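I write obituaries for people who aren't writers. It isn't my job, exactly. I did my grandfather's, then a neighbor asked, then her cousin in Penden asked, and now I'm up to 81 of them in a folder on my desktop. So I have opinions!

My biggest one is that we should quit cutting them down. Every funeral home and every newspaper has a word limit or a price per line, and families come to me already apologizing. "We know it's too long." They've got his whole life on notebook paper, both sides, and they've crossed out the good parts themselves to save money. What's left is the born-on, the died-on, the survived-by, and a line about how he loved the outdoors.

Well, everybody loved the outdoors. I've read hundreds of these (I read them with coffee, my husband thinks it's morbid) and I could not tell you one thing about any of those outdoorsmen. But I can tell you about Teodor Engström, whose daughters paid for the full column. He drove a bread truck out of Ondow and left the day-old rolls on the hood of the sheriff's car. He hated peas. He was married 2 times to the same woman and called the years in between "the layoff." I never met the man and I think about him when I buy rolls.

His girls told me the notice ran 1012 words. The paper called to ask if they were sure. They were sure!

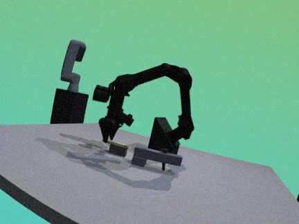 A black robot arm over a pale grey tabletop, computer rendering.

Now, I know what people say back to me. It costs too much, and at the worst possible time, when you've just picked out a casket. Fair enough. I looked it up for one family last July and the long version was going to cost them more than the flowers. So put the short one in the paper and the long one on the funeral home's website, where most of them don't charge by the line. Print the long one and fold it into the service program. My aunt in Agyeman had hers copied on yellow paper and people took extras home.

The other thing I hear is that it ought to be dignified, meaning no peas. I just don't agree. My grandmother kept a Bible stuffed with clippings from four generations of the Wisetti side, and the ones that have gone soft from handling are the ones with something in them. One great-uncle's says he "was known to argue with preachers." That's all I have of him, those six words, and I'd trade the whole list of pallbearers for six more.

Grammar I don't fuss about either. If the family wrote "Mom and them," I leave "Mom and them." I fix the dates and the spelling of the grandkids' names, and I call somebody to check on the maiden names, and then I leave it be.

The longest I ever turned in was 3452 words, for a woman who raised nine kids and most of a street. Her son read it out loud at the graveside in the wind, and he wouldn't let anybody take over for him when his voice went.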